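3.2 Collecting the Home Demonstrations

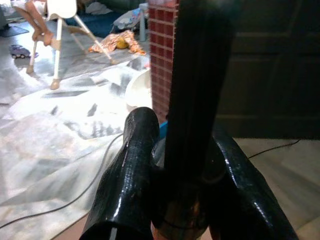
Kartha objected early on that a wrist camera alone would starve the operator of context, and that people would end up steering by memory of the room. We took the objection seriously, and the protocol in this section was written partly in answer to it.

Figure 3. Wrist camera view in one of the homes, with the two fingers in the foreground and the floor sheet behind.

All demonstrations in the home set were given in one of two ways. In the hand-guided condition the teacher stood beside the arm, held it above the wrist, and moved it through the task with the joints set to low stiffness. In the remote condition the teacher sat in another room and drove the same arm with the Skomau handset, seeing only the wrist view and a fixed overview on a laptop. The arm, the fingers and the recording software (Flokumix) were the same in both.

We recruited 13 teachers. None had taught a robot before. Each gave six demonstrations by hand and six by remote control, and the order of the two conditions was switched from one teacher to the next. A session began with a practice period on a task that was not scored. Teachers could ask questions during practice but not afterwards, except to stop the arm.

The homes were left furnished and in use. We asked families not to tidy up before we came, and we did not remove household items unless they blocked the base of the arm. As Figure 3 shows, the background of a recording can include a high chair, a toy car and a ball on a cloth, together with a person's leg and foot. Background of this sort changes between demonstrations even when the task does not. A policy trained on a clean bench has no reason to ignore it, and our bench-trained baseline did not ignore it (Section 5.1).

Two features of the wrist view matter for what follows. First, the fingers take up a large share of the image and hide whatever is directly behind them. In Figure 3 only a small patch of a blue object shows past the left finger. Second, exposure is uneven. The floor sheet is washed out in places while the paneled door on the right stays dim. The black finger surfaces also carry bright reflections. We did not correct for either effect at recording time, and the raw images were passed to training with resizing only.

Remote teachers dealt with the hidden region by backing the arm off, looking, and coming in again. These extra motions were kept. An earlier version of our pipeline trimmed them as hesitation, and the policies trained on the trimmed data approached too fast and closed the fingers early. Hand-guided teachers seldom backed off, as they could look past the gripper with their own eyes. Their paths were shorter and smoother, but they contain moments where the wrist camera has no view of the object at all. The policy is then being asked to copy a decision made with information it does not have.

Each demonstration was cut off at 900 time steps. A demonstration that reached the limit was kept if the teacher judged that the object had been placed, and otherwise marked as incomplete. Incomplete demonstrations were left out of training but are included in the release. Labels were entered by the teacher right after each attempt and checked later by one of the authors against the overview recording. Where the two disagreed, the author's label was used.

Loose cables were a practical problem in every home. We routed them along the floor where possible and told hand-guiding teachers to stop if one pulled tight. Stops of this kind were logged and the attempt was repeated from the start.

Print this section
E-mail this section to a colleague

Reader comments (3)

Jianhua Kong
Did you try training on the two conditions mixed together? Our group saw the remote data help most when it was the smaller part.

Wilma Cairns
Mixed results are in Section 5.3, Jianhua. We only tested equal parts, so I can't say about other ratios.

Ajith Hegde
The note about trimming hesitation is useful. We have been doing exactly that with our Oakley recordings and will rerun without it.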